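Rastthorpe Residents Forum - Public Safety - Earthquake reporting and aftershock notices

Ravinder Gosselin
Posted 2023-05-24
Members are asked to note that the Rastthorpe seismic station recorded 28 small earthquakes in May, the largest at magnitude 3.1. No damage has been reported. Please use the county form for felt reports and give your nearest cross street.

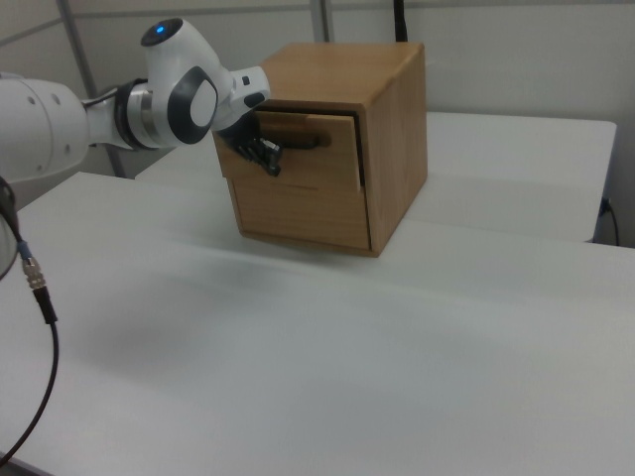 Small wooden cabinet, upper drawer.

R_Srithong
Thank you for the notice. I must disagree with the alert threshold. The text service stayed silent for 13 of those events, and several were felt plainly on Mancuso Road.

Gosselin
The threshold was set after 240 households asked for fewer messages. Lowering it again would require a new survey.

B.Mahawong
I support the present threshold. Frequent alerts are soon ignored - that was our experience in Gakon.
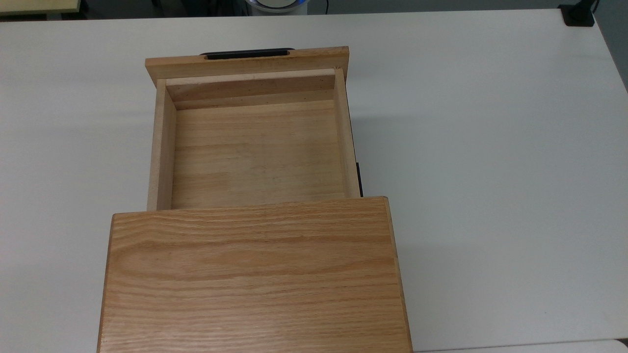
I would add that the station log is open to any resident who wishes to see the smaller events.

R_Srithong
The log is posted two days late. A resident who is awakened at night needs information that same night.

S_Jurco
Could the 1822 earthquake be added to the history page? The date given there is wrong.

Gosselin
The correction will be made this week. The question of the log delay has been forwarded to the station.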